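To: growers list
From: Kane Tomoana
Subject: Re: Re: iris order, and the rot question

Hi all

Quick one, I'm at work and supposed to be doing something else. Timothée asked a fair few things on Saturday and I said I'd get back to him before the week got away. Copying the list as I reckon half of you have the same questions. His message first so you can see what I'm answering.

Timothée Delaunay wrote:

> Hello everyone,
>
> I have finally dug the long bed beside the driveway and it was not pretty. Of the tall bearded in there I lost a good third to soft rot. The ones nearest the downpipe were mush. Mollwood was the worst of the lot and I had three clumps of it.
>
> So, questions. Is it worth trying to save a rhizome if only one end has gone? I have cut back to clean white on several but I don't know whether to replant straight away or leave them out. A neighbour says bleach, a book I have says sulphur, and my father always just left them on the shed roof in the sun.
>
> Second, is the group order still open? I would like to replace Mollwood with something that stands up to wet feet a bit better, if such a thing exists. I have heard Nivska mentioned but never seen it in flower.
>
> Third, when is the potting-up day and do I need to bring my own mix?
>
> Sorry for the long message. I am new to this and the bed was already here when we bought the house.
>
> Timothée

Right. In order, more or less.

Saving rhizomes. Yes, worth it, if what's left has a fan on it and is firm when you squeeze it. If it smells, cut more. If it still smells, bin it -- and the bin, please, I mean the rubbish and never the compost. I've done bleach, one part to nine of water, ten minutes or so, then rinse and dry. I've done sulphur too, just dusted on the cut. Couldn't tell you which did better, I never kept proper notes, which I regret. Your dad's shed roof is the bit that matters most I think. Get them dry. Couple of days in the sun and a skin forms over the cut and then you can plant. If it's really hot give them some shade after lunch, I cooked a tray of them one year.

Don't plant back in the same spot by the downpipe. Sort the water first. You could dig in as much grit as you like but if the roof empties onto it they'll go again. Raise the bed even a hand's width and it makes a big difference. Rhizome sitting half out of the soil like a duck on a pond. No mulch on top of it. No mulch! I know the roses love it, iris don't.

Mollwood. Lovely colour, hopeless constitution, I've killed it twice. Once in clay and once in a pot where I honestly thought I'd done everything right. Someone on here will write in to say theirs has been in the ground since the year dot and never sulked, and good for them.

Nivska I do grow. Late, white with a bit of grey-blue round the falls, not tall. It isn't for wet feet, none of the beardeds are, but it has come through two soggy winters at my place without losing a rhizome and it bulks up fast. Flowers in November here, right at the tail end when the others are brown paper. The stalks lean a bit so stake it if you get wind. If you really want something for the wet end try a Louisiana or a siberian and put the beardeds up the dry end by the letterbox. Ask on the list, somebody will be throwing out siberians, they always are. You'll need a saw to split an old clump.

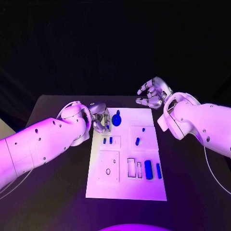
Group order. Still open but only just. We're at 195 rhizomes over the whole list, the most we've had, and the grower has asked us to firm it up so they can start lifting. I need final numbers by Thursday night. Email me off list with variety, how many, and a second choice, as there is always something that gets pulled for being too small. Kerslake is sold out already so if you put that down you're getting your second choice, don't shout at me. Avon is limited to 2 each. I had one order come in with six on it and I've knocked it back, you know who you are.

Timothée I've pencilled you in for two Nivska, tell me if you want more. It's cheaper to buy two and wait than to fill the whole bed at once, you'll have spares to give away in no time.

Payment when you pick up, cash or transfer, either's fine. Please put your surname on the transfer. Last year I had one that just said FLOWERS and it took me a fortnight to work out who it was.

Potting-up day. Same as usual, start at ten, finish when we run out of pots. Mix is supplied, it's bark based with extra grit through it and I'm getting over 20 bags. Bring gloves, secateurs, something to kneel on if your knees are like mine. Labels -- we've got plenty of the white plastic ones but bring a decent pencil. Marker fades by the second summer whatever it says on the packet, and then you've got a bed of mystery purples. Also bring lunch, the bakery has changed its hours and I don't trust it.

If you've got surplus to donate for the sales table, trim the fans to a hand high, knock the dirt off and WRITE THE NAME ON THE LEAF as well as the bag. Bags get swapped. Anything without a name goes in the bucket for a dollar. And nothing with rot please, or borers or whatever was in that box last time.

One other thing as I'm here. Leaf spot has been bad this autumn with the damp mornings, I'm seeing it on nearly everyones. Strip the worst leaves off and bin them, don't leave them lying about under the plants over winter. I haven't sprayed for it in years and I'm not about to start but do what you like in your own garden. Hold off the high nitrogen stuff as well, soft growth going into winter is just asking for the rot Timothée's got. Bit of potash if you must.

Think thats everything. Timothée, don't apologise for long messages, you should see the ones about bearded versus beardless from before you joined. And post a photo of the bed when it's replanted.

Orders by Thursday night.

Cheers
Kane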